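Chapter 4
Chores: are we there yet?

Short answer - no. Longer answer - some of them, some of the time, if the room behaves.

Start with what you already know. A dishwasher is a machine that does a chore. So is a dryer. Both work because the chore was rebuilt to fit inside a box. You load it, you shut the door, the box does one thing. The hard part got left for you: picking stuff up, turning it round, putting it where it goes. This chapter is about the part that got left.

Shop floors have the same problem, just with more noise. At the Pultau plant, which we come back to in section 4.3, the welding has been automatic for years. Parts still go into the jigs by hand. Ask why and you get a shrug and a demonstration. Someone grabs a moulded cover out of a bin, flips it, feels for the lip, seats it. No looking. Try writing that down as steps. Most students get to 18 and give up, and they haven't reached the bin yet.

So, grasping. Two fingers closing on a thing sounds easy. It's easy for a block. Household and factory objects are mostly not blocks - they're thin, curved, shiny, floppy, or all four. Smooth white plastic is a good one to think about early on. Few marks for a camera to lock on to, highlights that shift when the viewpoint does, and often only an edge thin enough to pinch.

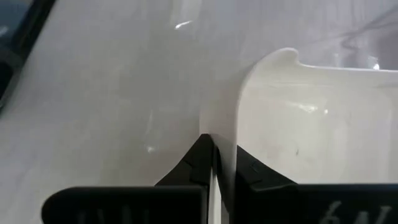 Figure 4.1 White plastic held by its edge between two black gripper fingers. Note the ridges on the inner faces of the fingers, and the reflections on the plastic.

Think about what holding a part by the edge means for the rest of the job. Weight hangs off to one side. Push the part against anything and it wants to pivot. Squeeze harder and thin plastic can flex, so now the shape is differnt from the one you planned for. A person fixes all this with the other hand, or a thumb, without noticing. A two-finger gripper has to let go and try again or live with it.

Now the numbers. People love a success rate. The Orholm trial ran 600 attempts at kitchen and laundry tasks in a test flat. With objects set out in known spots, 60 per cent finished without help. Same objects, moved around by whoever lived there that week: 37 per cent. Same arm, same software. Keep both figures in your head when you read a headline, and ask which one your looking at.

Speed too. Videos get sped up. Check the corner of the screen for a little "x8" or similar. A robot that folds a towel in the time it takes you to do the whole basket may still be useful - if it works at night and doesn't need watching. If it needs watching it's a hobby.

Before 4.1, pick one chore at home or work. Write down every time your grip changes. Not every step, just the grip changes. Bring the list, we use it in the Aven and Cabral case studies.

Key terms for this chapter: grasp, regrasp, compliance, fixture, cycle time, intervention.

4.1 What counts as done

Contact the course office for print copies | © Cabral Learning 2022 | Back to top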